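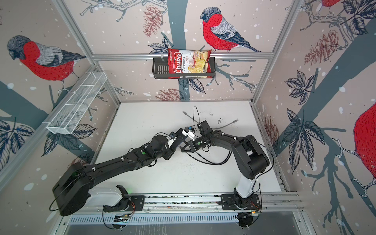
Both arms at mid-table, chips in the back basket.

Okay, step 4: recording your first demo on the Simia cell! Bring the grippers in close before you hit record (I start every take that way) and keep your hands slow on the leader arms. Slower than feels natural, really. If you fumble, don't stop, just fix it and carry on, those takes are useful too. I do 40 on a Tuesday, then toss the bad ones. My first batch had 13 keepers, so don't panic! Save, home both arms, go again.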